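7월, 밤 열한 시 무렵. 일대일 면담 주기 변경 5주차 기록 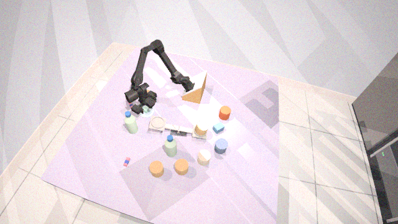

렌더링 화면. 연보라색 작업면, 검은색 로봇 팔, 오른쪽 끝에 쐐기.

면담 주기를 격주 30분에서 매주 15분으로 바꾼 지 5주가 지났다. 중간 점검을 하기로 한 시점이라 수치와 관찰을 분리해서 적는다. 지난달 일기를 다시 읽어 보니 두 가지가 한 문단에 섞여 있어서 나중에 근거로 쓸 수가 없었다.

먼저 수치. Prendero 사내 설문의 자유 서술 응답은 이번 회차에 931건이 들어왔다. 직전 회차는 1,239건이었다. 응답 건수가 줄어든 것을 참여도 하락으로 읽을지, 말할 창구가 면담으로 옮겨 간 것으로 읽을지는 현재 자료만으로 판정할 수 없다. 본부 회의에서는 앞의 해석이 우세했다. 나는 판단을 보류하자고 했고, 회의록에는 "추가 검토"로 남았다. 이 표현은 보통 검토하지 않는다는 뜻으로 쓰이므로 다음 회의 안건에 내가 직접 올려야 한다.

설문 문항도 두 회차가 동일하지 않다. 직전 회차에는 자유 서술 칸이 네 군데였고 이번에는 세 군데다. 빠진 칸은 "상사에게 바라는 점"이다. 인사 쪽에서는 문항 수를 줄여 달라는 요청이 있어서 뺐다고 한다. 칸별 응답 건수를 따로 받아야 비교가 된다. 요청 메일은 오후에 보냈고 답은 아직 없다.

다음은 면담. 내가 직접 면담하는 인원은 일곱 명이다. 15분이라는 길이는 처음 두 주 동안 지켜지지 않았다. 평균을 내지는 않았지만 달력의 다음 일정을 밀어낸 경우가 대부분이었다. 3주차부터 질문 순서를 고정했다. 첫째, 지난주에 막힌 것. 둘째, 이번 주에 내가 결정해 줘야 하는 것. 셋째, 내가 모르고 있는 것. 마지막 질문은 타마라도 없는 질문처럼 들려서 뺄까 했는데, 라고 적다가 지운다. 문장이 이상하다. 다시 적으면, 셋째 질문은 범위가 너무 넓어 보여 뺄까 했는데 실제로 쓸 만한 정보는 대개 여기에서 나왔다.

Charmaine Mofokeng과의 면담에서 나온 내용이 그런 경우다. Charmaine은 Lastach 이관 일정의 승인권이 누구에게 있는지 두 달째 불분명하다고 했다. 나는 내가 위임했다고 생각하고 있었다. 위임 메일을 찾아보니 "진행해 주세요"라고만 되어 있었고, 금액 한도와 일정 변경 권한에 관한 언급은 없었다. 받은 쪽에서 매번 나에게 확인을 구한 것은 당연하다. 나는 그 확인 요청을 자신감 문제로 보고 상반기 평가 초안에 그렇게 써 두었다. 초안의 해당 문장은 오늘 삭제했다. 제출 전이어서 정정 절차는 필요 없다.

위임장을 새로 썼다. 형식은 다음과 같다.

대상 업무: Lastach 이관 전 단계
단독 결정 범위: 건당 4,000 이하의 지출(단위는 부서 예산표 기준), 한 주 이내의 일정 변경
사후 보고: 해당 주 면담에서 구두로
사전 협의: 위 범위를 넘는 지출, 외부 업체 교체, 인원 재배치
유효 기간: 이관 종료 시까지

분량은 반 페이지다. 쓰는 데 40분이 걸렸고, 대부분은 한도를 정하는 데 썼다. 처음에는 한도를 이보다 낮게 잡았는데, 지난 분기 지출 내역을 대조해 보니 그 금액으로는 거의 모든 건이 사전 협의 대상이 된다. 위임이라는 이름만 붙고 업무 흐름은 전과 같았을 것이다. Charmaine에게 초안을 보내 고칠 곳을 물었더니 "외부 업체 교체"에 계약 연장도 포함되는지 물어 왔다. 생각하지 않은 부분이었다. 연장은 금액 한도만 적용하는 것으로 하고 한 줄을 추가했다.

Tumelo Van der Merwe의 경우는 방향이 반대다. Tumelo는 권한 범위가 명확하고 결정도 빠르지만 결정의 근거를 남기지 않는다. Baloyi 건에서 공급 순서를 바꾼 것을 나는 다른 팀 보고서에서 보고 알았다. 결정 자체는 타당했다고 본다. 면담에서 그렇게 말하고, 앞으로는 결정 기록에 세 줄만 남겨 달라고 했다. 무엇을 바꿨는지, 어떤 대안을 버렸는지, 언제 다시 볼 것인지. Tumelo는 기록을 읽을 사람이 누구냐고 되물었다. 나라고 답했는데, 지난 분기에 올라온 결정 기록 가운데 내가 끝까지 읽은 것은 절반이 안 된다. 이 점은 면담에서 말하지 않았다. 다음 주에 말할 것.

읽는 시간을 달력에 넣었다. 매일 오후 네 시, 20분. 다른 일정이 들어오면 옮길 수는 있되 삭제는 하지 않는다. 첫 시행일인 오늘 이미 한 번 옮겼다. 다섯 시 반에 읽었고, 기록 네 건 중 세 건에 회신했다. 남은 한 건은 내용을 이해하지 못해서 내일 작성자에게 전화한다.

인정 표현에 관해서. 관리자 교육에서 배운 "구체적으로, 바로, 공개적으로"라는 원칙을 5주 동안 적용했다. 구체적으로와 바로는 문제가 없었다. 공개적으로는 사람에 따라 다르다. 두 명이 전체 회의에서 이름이 불리는 것을 원하지 않는다고 했고, 한 명은 그 말을 하기까지 3주가 걸렸다고 했다. 면담 양식 하단에 "선호하는 피드백 방식" 칸을 추가했다. 선택지를 주지 않고 빈칸으로 두었다. 선택지를 주면 무난한 쪽에 표시가 몰릴 것으로 예상된다.

Vimgate 팀과의 공동 회의는 주 1회 유지. 참석자를 줄이자는 제안이 두 번째로 나왔다. 나는 찬성이지만, 빠지게 될 사람들이 그 회의에서만 일정 정보를 얻고 있다는 점이 걸린다. 회의록 배포가 평균적으로 늦다. 순서를 정하자면 회의록부터 당일 배포로 바꾸고, 두 주 뒤에 참석자를 조정한다. 상대 팀장에게는 내일 오전에 이 순서로 제안할 예정이다.

내 쪽의 비용도 적어 둔다. 주당 면담 시간은 순수 면담만 계산하면 전과 같다. 격주 30분과 매주 15분은 합이 같기 때문이다. 준비와 정리를 포함하면 늘었다. 면담 전에 지난주 메모를 읽고, 끝난 뒤 약속한 사항을 옮겨 적는 작업이 횟수에 비례해서 늘어난다. 이 작업을 줄이려고 3주차에 메모를 생략해 보았는데, 그 주에 약속한 두 가지를 모두 잊었다. 하나는 장비 신청 승인이었고, 하나는 휴가 일정 조정이었다. 승인은 나흘 늦었다. 메모는 생략하지 않는다.

질문 하나가 남아 있다. 팀원들이 매주 면담을 원하는지 나는 아직 물어보지 않았다. 주기를 바꾼 것은 내 결정이고, 사전에 설명은 했지만 의견을 받지는 않았다. 8주차에 물어볼 계획이었으나 더 미룰 근거가 약하다. 다음 주 면담의 둘째 질문 뒤에 넣는다. 응답은 매주, 격주, 필요시 가운데 고르게 하고 이유는 묻지 않는다. 이유를 물으면 나에게 설명하기 쉬운 답을 고를 가능성이 있다.

내일 할 일. 인사 쪽에 칸별 건수 재요청. 결정 기록 작성자에게 전화. Vimgate 제안. Charmaine 위임장 최종본을 관련 부서에도 공유. 평가 초안은 나머지 여섯 명 것도 같은 기준으로 다시 읽고, 성격에 관한 문장이 있으면 표시한 뒤 해당 시기의 메일과 대조한다. 오늘은 두 명분까지 읽었고 표시한 문장은 세 개다.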